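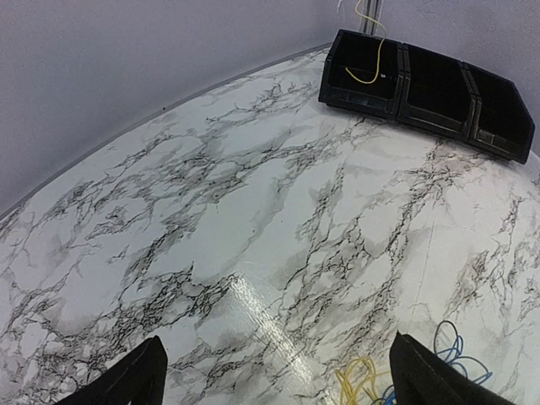

Piyumi Barua
Forum Moderator, Surfaces & Benches

Marble look tabletop, white with grey veins, three black open bins side by side at the back corner. Love the look. Hate living with it. Glossy white shows every smear, and the bins are the other problem, small dark stuff just vanishes in them. I lost a black M3 washer for two evenings in a black bin. Anyway, want opinions before I redo the one at home in September:

keep the marble or go plain matte?
black bins or clear?
bins loose or stuck down?

Budget is 200 all in, bins included.

zonk_bench
matte. every time. had a glossy marble wrap on my soldering table and the lamp bounced right back in my eyes. Pulled it after 9 weeks, used plain gray since

Grendutville_Ray
Disagree with zonk. The veins hide scuffs, which a plain top wont. My Akanda wrap has been down since I moved shops and it looks fine from standing height. Move your lamp.

zonk_bench
lamp is where the lamp goes. and the veins hide screws too, dropped a dark one last week and it sat right on a vein laughing at me

Grendutville_Ray
So use a tray – problem solved.

tilly.k
Black bins are ok if you line the bottoms. White card, cut to fit, toss it when it gets grubby. I did nine of them in one go with a paper cutter and it cost next to nothing. Clear bins scratch up and then look dirty forever

Piyumi Barua
Card is a good idea, had not thought of that. Did you glue it?

tilly.k
No just press fit. Cut a hair oversize

oldhinge
Stick the bins down. Removable mounting strips, two per bin. Loose bins creep. You lean on the table, reach for something, whole row is crooked by lunch

zonk_bench
agree w/ oldhinge for once. but dont stick to the wrap itself, it'll lift when you pull the strip

oldhinge
Mine never lifted. Warm it first with a hair dryer, peel slow. Depends on the wrap I guess, the Wanon stuff is thicker

zonk_bench
"never lifted" ok. mine took a chunk the size of a quarter

Piyumi Barua
Keep it friendly you two. So whats the vote on wrap prep, old top is painted mdf with some pitting. Sand it or skip? Zonidholm sheet says "clean and dry surface" and thats all it says
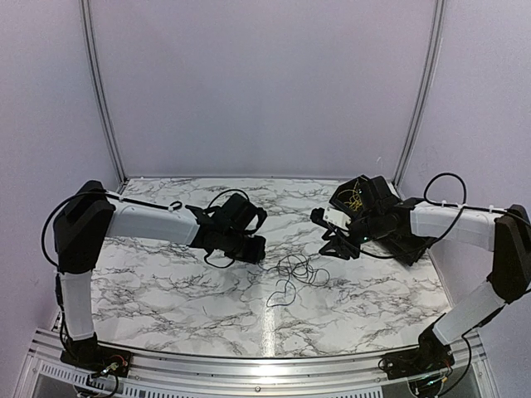 What grit should I use on painted MDF before putting the wrap down?
Start with 200 grit to knock down the paint ridges, fill the pits, let the filler harden, then go over everything with 400. Vacuum, wipe with a barely damp cloth, leave it overnight. Any crumb left under there shows up as a bump, worse with gloss.

Grendutville_Ray
Good answer, only thing I would add is seal the edges. Bare mdf edges drink water and the wrap lets go there first.

tilly.k
and get a second person for a wide sheet!! did mine alone, one giant crease corner to corner. Looked like an extra vein tho so I kept it

Piyumi Barua
Ok leaning marble again, card in the bins, strips on the bottom. Will test a strip on a scrap of wrap first so zonk can relax

zonk_bench
still say matte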